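Research > Working Papers > Games and Everyday Arithmetic > Section 3

May | Crescencio Ortuño and Emiliano Marín
Last updated: May

3. Materials and Procedure

3.1 Scope

The preceding section defined a change event as any exchange of chips that leaves the total value held by each party unaltered. Such exchanges are frequent in informal card play and have received little attention, even though they carry a measurable cost in time and a less easily measured cost in error. This section sets out the playing conditions, the chip values used, and the rules by which events were coded. Results are deferred to Section 4.

3.2 Groups

We recruited 27 groups through card clubs and neighborhood centers in Cendomen and Garrido. A group was eligible if its members had played together before and none had worked as a dealer. Prior acquaintance was required because groups of strangers tend to settle questions of value by appeal to the written rules, and we wished to observe the looser habits of regular players. Groups were assigned to one of two value schemes by drawing a sealed card before the first hand.

All groups played a fixed-limit form of five-card draw. The limit form was chosen over no-limit play in order to hold bet sizes within a narrow range. Under no-limit rules a single large wager can remove most of the small chips from circulation, and the number of later change events then depends mainly on who won that hand.

3.3 Chip values

Every player began with chips worth 2,000 points. In the doubling scheme, each chip color was worth twice the color below it. In the mixed scheme, the ratio between neighboring colors alternated between two and a larger value, as is common in sets sold for home use. Color order was the same under both schemes, so that players who moved from one to the other in the follow-up session would not have to relearn which color outranked which.

Values were not printed on the chips. They were given on a card placed where all players could read it. Pilot play with the Tokideck value card had shown that players stop consulting the card early in a session and from then on rely on memory or on a neighbor. We treat a spoken question about value ("what are the greens again?") as a separate code and do not count it as a change event unless chips are then exchanged.

3.4 Equipment and table layout

Chips were kept sorted by color between sessions, and the order of the rows was not standardized. Betting took place on a mat, with the unissued chips held off it. This separation matters for coding: an exchange made with the unissued chips is a bank event, while an exchange made between two players, or between a player and the pot, is a peer event. Figure 2 shows chip storage and a mat of the general type discussed.

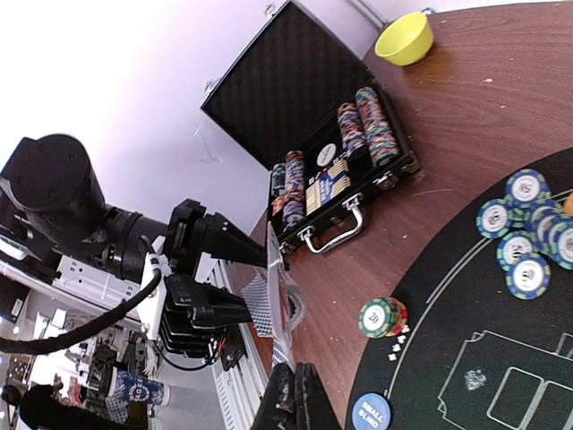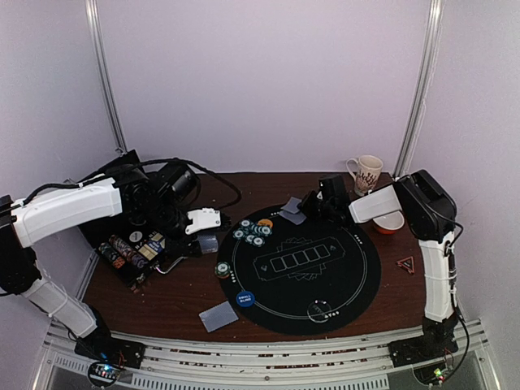 Figure 2. Poker chip case, open (first panel), and round black poker mat on a tabletop (second panel).

Peer events were further divided by who proposed them. A proposal could be verbal or made by gesture, most often by pushing a single high chip toward the pot and drawing back smaller ones. Gestural proposals are harder to time because the push that opens a change event looks much like the push that makes a bet. We dated the event from the first movement of a chip out of the pot, and accepted that this rule shortens gestural events relative to verbal ones.

3.5 Coding

Play was recorded and coded by the two authors working separately. Each coded the full set of 400 hands retained for analysis. Hands were dropped if a misdeal was declared or if the talk at the table could not be heard. For every change event the coder noted the start, the end, the colors given and received, and whether the amounts balanced. An unbalanced exchange was coded as an error even when it was corrected within the same hand, with the correction entered on a separate line.

Disagreements concerned the end of an event more often than its start. Players tend to restack after receiving change, and the coders differed at first on whether restacking belonged to the event. The final rule closes the event when the last chip changes hands. Restacking time was logged under its own code and is reported with the idle time in Section 4.2.

3.6 Analysis

Event rates were computed per hand and compared between schemes at the level of the group, since hands within a group are not independent. Error rates were handled in the same way. Event length was analyzed on a log scale, as the raw values were strongly skewed by a few long disputes. We did not adjust for the number of players at the table. Cleser's earlier treatment of change-making in market stalls makes such an adjustment, but there the seller is party to every exchange, and the argument does not carry over to a game in which any pair of players may trade.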